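조카노 공동작업장 > 제작 기록 > 넬틀로

넬틀로 작업 사진: 빈 피킹 셀 제작

넬틀로(Neltlow)는 조카노(Jokano) 공동작업장 이용자들이 진행하는 공동 제작 과제입니다. 통에 무작위로 놓인 물건을 로봇 팔이 하나씩 집어 옮기는 작업 셀을 구성하는 것을 목표로 하며, 작업대 제작, 배선, 그리퍼 조정, 제어 프로그램 작성을 모두 작업장 안에서 수행합니다. 본 페이지에는 제작 과정의 사진을 설명과 함께 게시합니다.

작업대는 기존 목공 구역의 상판을 재활용하여 통의 둘레에 배치하였습니다. 통은 볼트로 고정하지 않고 클램프로 물려 두는 방식을 채택하였습니다. 시험 단계에서는 통의 위치를 자주 변경하게 되며, 그때마다 상판에 구멍을 새로 뚫는 것은 적절하지 않다고 판단하였습니다. 위치를 변경한 경우에는 반드시 좌표 보정을 다시 실시하고 그 값을 작업 일지에 기록하여야 합니다. 지난 분기에는 기록이 누락되어 그리퍼가 통의 벽에 접촉한 사례가 한 차례 있었습니다.

시험용 물건은 에마슬리(Emasley) 분관에서 수거한 생활용품과 장난감 가운데 선정하였습니다. 투명한 용기, 광택이 있는 표면, 모양이 일정하지 않은 물건을 의도적으로 섞었으며, 현재 등록된 물건은 24종입니다. 한 회차는 집기 시도 100회로 구성되고, 과제 종료 시까지 누적 1,000회를 채우는 것이 계획입니다. 회차별 결과는 성공과 실패로만 구분하지 않고, 놓친 위치와 물건의 자세까지 함께 기입합니다.

배선은 팔의 바깥쪽을 따라 묶음으로 정리하고, 손목 부근에는 회전에 필요한 여유 길이를 두었습니다. 묶음의 고정 위치는 아직 확정되지 않았습니다. 램버트(Lambert) 작업조에서 두 가지 배치안을 비교하고 있으며, 결과는 12월 정기 보고에 수록할 예정입니다.

견학을 희망하시는 분은 수요일 오후 2시까지 안내대에 신청하여 주시기 바랍니다. 로봇이 가동되는 동안에는 바닥 표시선 안쪽으로 출입할 수 없으며, 통 안의 물건을 정리할 때에는 담당자가 정지 상태를 확인한 뒤 작업합니다. 사진을 교육 목적으로 사용하시려면 사무국에 서면으로 문의하시기 바랍니다.

독자 의견 (4)

목공구역이용자
클램프 고정이면 장시간 돌릴 때 조금씩 밀리지 않나요? 저희 집 CNC는 그래서 결국 볼트로 바꿨습니다.

넬틀로 담당
회차를 시작하기 전에 기준점을 점검하고 있습니다. 밀림이 확인된 회차는 집계에서 제외합니다.

하늘나사
투명 케이스 인식이 제일 궁금합니다. 조명 조건도 같이 올려 주시면 좋겠어요.

paper_gear
수요일 견학 다녀왔습니다. 배선 설명이 특히 도움이 되었습니다. 배치안 비교 결과 기다리겠습니다.

관련 게시물
- 넬틀로 제작 기록: 작업대 상판 재단과 조립
- 그리퍼 손끝 교체 절차 안내
- 램버트 작업조 배선 배치안 중간 보고
- 에마슬리 분관 물품 수거 안내
- 공동작업장 로봇 구역 안전 수칙

최종 수정: 12월

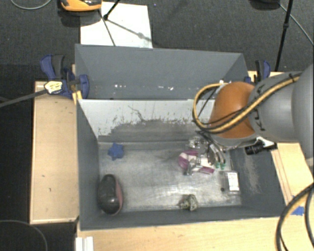

아멜레이 멘사(Amerley Mensah) | 조카노 공동작업장 제작 기록 담당

통 안으로 내려온 KUKA 팔과 그리퍼. 그리퍼 아래에 보라색과 흰색이 섞인 물건이 있으며, 별 모양의 파란색 물건과 흰 라벨이 붙은 투명 케이스도 같은 통에 놓여 있습니다. 통의 뒤쪽 두 모서리에는 파란색과 검은색의 클램프를 사용하였습니다.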